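Part two: teaching the grab with your own hands

Right, so last time we got the software going and I moaned at length about cables. Now for the fun bit, which is doing the job yourself while the gripper records it!

Start small. My first go was a whole breakfast routine and it was a mess, so pick one object and one move. I use a cup for the first batch (it's forgiving) and only then swap to glass.

Hold the gripper level, come in slowly from the front and stop for a beat before you squeeze. I count "one" under my breath. You want the thing sitting between the fingers before they close, like so:

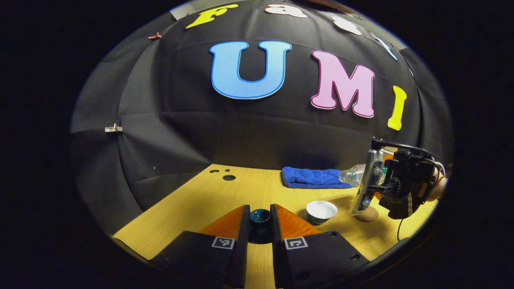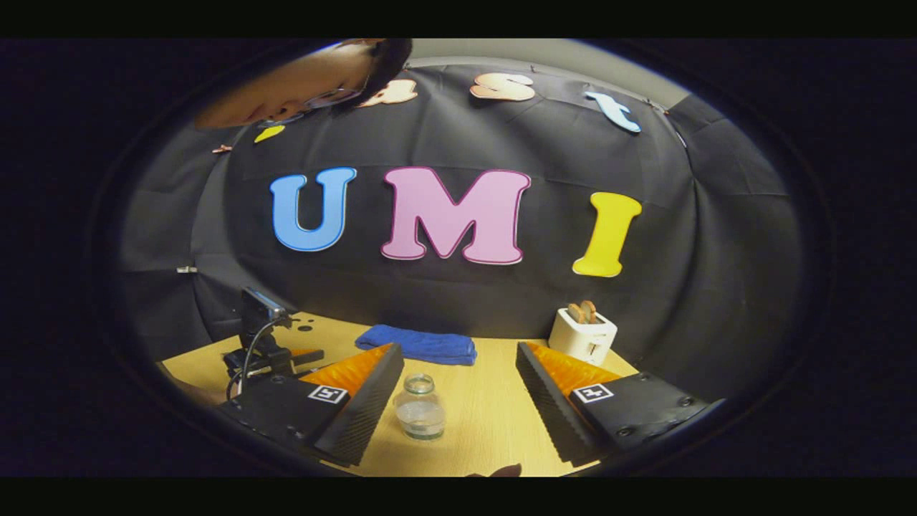
Lining up on the teal cup (first) and the little glass jar (second), fingers still open.

Then close, lift, put it down, let go, back off. Save that as one take and go again from a slightly different spot. Please do move your starting point, or the robot learns one path and sulks at any other.

Keep both square markers in view the whole time, as Vedow reads the finger gap from them. If your sleeve drifts over one, bin the take.

How many takes? I had 2880 by the end of February and the arm was still fumbling. At some 3000 it started to look sensible, and I stopped at 3188 because my wrist had had enough. You may well need fewer for a single object.

Next, open the Trumex folder and check your takes all have an end point marked. Mine didn't, and finding the bad ones took a whole evening.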